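3.2 Print scale and perceived formality

Respondents in Ristenmont and Skaditz were shown the same knee-length dress in two versions. Both were cut from a mid-weight cotton supplied by Ornen and sewn to one pattern. The first carried a small spot repeat, the second the same repeat enlarged. Of the 300 questionnaires handed out in July, 265 were returned complete and are used in what follows.

The small repeat was more often placed in the "office" and "family event" groups. The enlarged repeat was moved towards "evening" and "holiday", and this held in both towns. Older respondents made less of the difference than younger ones. Several wrote in the margin that they would wear either version with a plain jacket, which the form had no box for. Colour was kept constant within each pair, so the shift cannot be put down to shade. Animal prints need separate treatment, as many shoppers hold firm views on them before they look at cut or cloth. In the written answers leopard was called both "smart" and "cheap", at times by the same person on different pages. Pink grounds drew the word "young" more than any other. 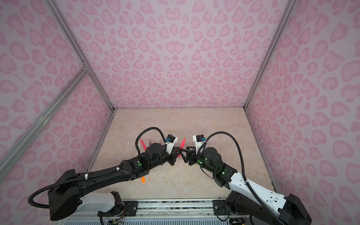 Figure 2. Leopard-spot and heart-shaped pattern in darker pink on pink walls, with two black-and-white robot arms over a marble-patterned surface.

The Tapsell wardrobe survey reported a similar split for florals, though it asked about garments already owned and did not control for fabric weight. We would expect owned garments to be judged more kindly. A buyer who has worn a bold print several times has had time to find what goes with it, and our respondents had only a few minutes with each dress.

Two limits should be noted. The dresses were shown on stands, and movement changes how a large repeat reads, above all in a full skirt. The word "formal" was also left undefined on the form. Some respondents took it to mean work and others took it to mean weddings, and the answers to question 2 were therefore coded by hand before the groups were compared.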